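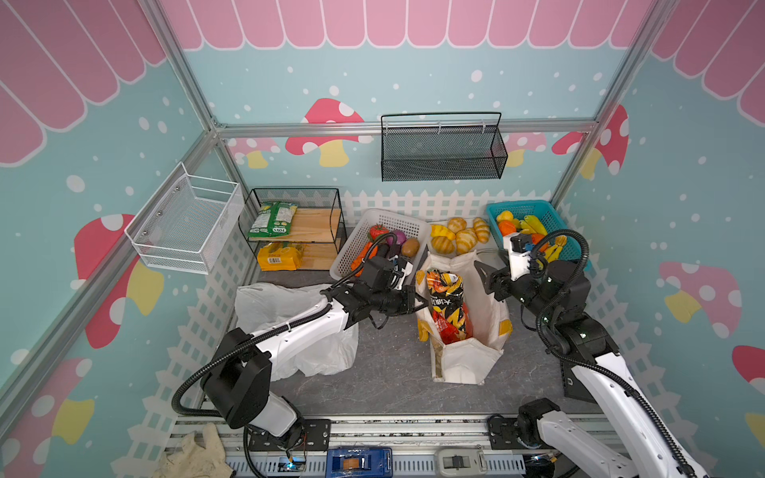

**Left arm drifting on the shop booth: is recalibration really the answer?**

**kieran_of** wrote:

Two-arm cell, the grocery packing one with the mushroom walls, both bases on the aluminium rail at the front. The left arm comes up short on the tote rim by the end of a shift. It's 2 mm on a good day and as bad as 8 mm on Thursday. The right arm over at the fruit basket is fine, or fine enough that I can't measure it.

Hasico support say run the calibration routine every 7 days and it will go away. I've done that. It goes away for a morning. I'm not convinced a software routine is the cure for something that only happens on one side.

Has anyone had this and fixed it properly?

Kieran Ó Flaithearta, Clondon

---

**railhead** wrote:

Base clamp. Put a pencil line on the extrusion against the edge of the left base, run a shift, look at the line. If it has moved you have your answer and Hasico can keep their routine.

---

**m_tully** wrote:

> Base clamp.

Everyone says base clamp. A base that creeps on a rail doesn't come back by itself overnight, and he says the error is small in the morning. Does it reset before or after you recalibrate, Kieran? Because if it resets on a cold start with no calibration then the clamp theory is dead.

I'd look at the cable. That black one loops out from the base and runs up along the arm, and when the arm is stretched right across to the tote the loop must be giving something back. The other side has its cable coiled in beside the arm, and that's your good arm.

---

**kieran_of** wrote:

Before. I hadn't thought of it that way. Monday morning, no calibration, it was close to right and by dinner time it wasn't.

Cable is possible. I've been told it's "well within tolerance for strain", by someone who has never stood beside it.

---

**Hastadier_Dan** wrote:

We sell a cable carrier for these arms at Hastadier so take this with a pinch of salt, but a soft loop like that puts very little load on a joint. I'd be surprised if it gave you 8 mm. Warm joints and a tired gearbox would. How many hours on it?

---

**kieran_of** wrote:

3000 on the left. The right was swapped more recently, I don't have the number in front of me.

---

**railhead** wrote:

So they aren't the same age, and we've spent a day comparing one with the other. That should have been in the first post.

Still do the pencil line. It costs you a pencil.

---

**niamh.kavanagh** wrote:

I look after the same layout for Mac Carthaigh and I don't believe half of what has been said here, including by the vendor.

First, what is the left arm measured against? If you're judging it by the tote rim, the tote is a soft bag standing on the floor with its handles loose. Ours wanders every time something is dropped into it. You could be measuring the bag. Touch off on something that can't move. We use a mark on the back bar.

Second, get that crumpled plastic bag out from under the left arm. We had one stick to the underside of the elbow and the arm faulted on load for a whole afternoon while we all argued about firmware. And take the glove off the rail, it's lying in the corner on the left arm's side and I wouldn't want it anywhere near a base.

Third, only then worry about the gearbox.

---

**m_tully** wrote:

A glove on a rail is not going to shift an arm by 8 mm, Niamh.

---

**niamh.kavanagh** wrote:

I didn't say it would. I said move it. If you're going to take readings, take them on a clean cell.

---

**kieran_of** wrote:

Fair point about the bag. I've been using the yellow trim as my reference the whole time, and I'll own up to that one.

Did this today, Saturday, March 27, 2021, with the place quiet:

- floor and rail cleared
- pencil line at the left base
- touch-off mark on the back bar, read cold, then after each hour of cycling
- no calibration run at any point

Base hasn't moved, sorry railhead. Cold reading was good. The error does grow with running, but against the bar it topped out at 2 mm. So the 8 was mostly tote.

Tied the cable back loosely for the last hour. No change that I'd swear to.

---

**railhead** wrote:

One day's readings. I'd leave the pencil line where it is.

---

**Hastadier_Dan** wrote:

Growing as it warms up does sound like the joints. I'd check the shoulder for backlash by hand with the power off and the arm supported.

---

**m_tully** wrote:

"No change" after one hour, with the arm already warm, proves nothing about the cable. Tie it back from cold and run it again.

---

**kieran_of** wrote:

Will do both. Cable tied from cold on the next free morning, then the shoulder. I've asked Hasico what their routine does about heat and so far they've sent me the calibration PDF again.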